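From: Settimio Fiore
To: Preltham Household Matters list
Subject: Re: Re: Are we all being had over kitchen sponges?

On the April thread, a member of this list wrote:

> I switched to the Zirara subscription and I can't say enough good
> things. You get a fresh pack through the door and a card telling
> you when to throw the old one out. Their leaflet says a sponge
> should never be kept past 3 days. Patwary say much the same on
> their website. Surely if two firms agree there must be something
> in it? We've all been far too relaxed about this.

Two firms that sell sponges agree that you should buy more sponges. I'd want a bit more than that before I set up a direct debit.

I sent off for the Zirara leaflet after reading your message, and I've now been through it twice. It says their testers looked at 1,655 used sponges. It doesn't say where they came from, how old they were, or what they were compared with. A sponge that has been in use is going to have things living on it. So is a tea towel, and so is the tap handle. The question is whether it does any harm to people washing up plates that then dry in a rack, and the leaflet goes very quiet at that point. 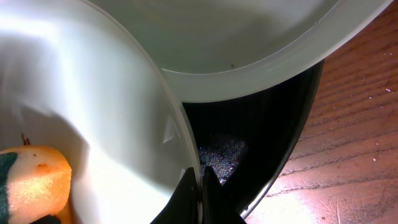 I have no quarrel with throwing a sponge out when it smells or starts to come apart. I do the same. I also keep a separate one for the floor and never let it near the dishes, and anything that has had raw chicken on it gets paper and hot soapy water. My objection is to the number. Why 3 days? Why would it be the same for a man living alone who washes a cup and a pan, and for a house with four children in it? I wrote and asked. The reply thanked me for my interest and gave me a code for money off my first order.

The other claim in your message, lower down, was that microwaving makes an old sponge "as good as new". I'd be careful with that one. Heat will kill a fair amount, but I've read enough accounts of dry sponges catching fire that I wouldn't suggest it to anybody, and whatever comes back afterwards comes back on a sponge that is just as worn as it was before. Squeezing it out properly and leaving it somewhere air can get at it costs nothing. Mine used to sit in a puddle behind the tap and it went bad in no time. 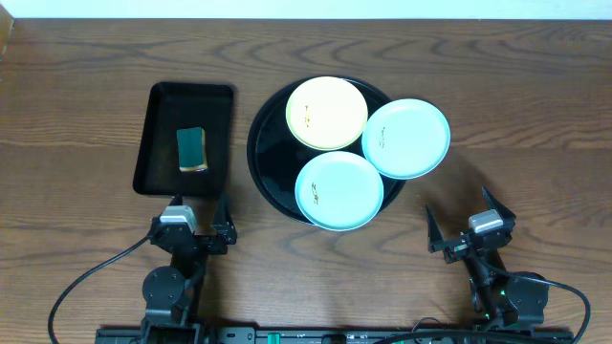
So does the green scouring side need replacing sooner than the foam?

I can't find anyone independent who says so. Mine generally goes smooth and useless while the foam is still fit for wiping, and then it gets demoted to the bath.

As for Sesarance, which somebody else brought up, their "self-cleaning" cloth is roughly four times what I pay at the market, and the small print on the back says to wash it after every use. I'll let you all make up your own minds about what "self-cleaning" means there.

If anyone has seen a proper study, by people with nothing to sell, please post the details to the list and I'll read it. I'm quite willing to be told I'm wrong. I just don't count a leaflet with a voucher stapled to it.

Also, could people please trim the old messages when they reply? The last digest had the same Zirara advert quoted in full all the way down.

Settimio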